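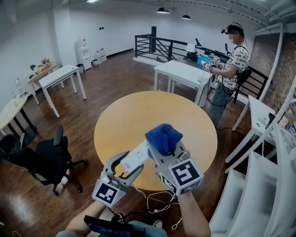
# Meinecke hand-held gripper kit: a club review

Our student club at Durkeslow bought two pairs of these in February, after a glowing write-up in the Flunbridge newsletter. I was against it. Ten months on I'm a little less against it.

The pitch is that students do chores with the grippers in their own hands, and the recordings train an arm later. Our season task is wiping down a power strip with a cloth: one hand holds the strip, the other does the cloth. It sounds easy. Most of our 14 members needed 3 sessions before their takes were usable.

**What works.** The jaws hold cloth better than I expected, even a thick towel folded over. The marker cubes are big and plain, and new members learn quickly to keep them clear of their sleeves.

**What doesn't.** The cables. They hang off the grippers and swing below the table, and a round table makes it worse, as people keep drifting along the edge. The weight also gets to you – I'd call it quits after about 10 minutes, and the manual says nothing on breaks.

The Nurnura software dropped 2 whole evenings of our recordings. Support sent us a link to the manual.

Would I buy it again? One pair, maybe. A club on a small budget should borrow before buying, and I'd want to see an arm finish the task before I believed the brochure. Ours hasn't yet.

December 7, 2025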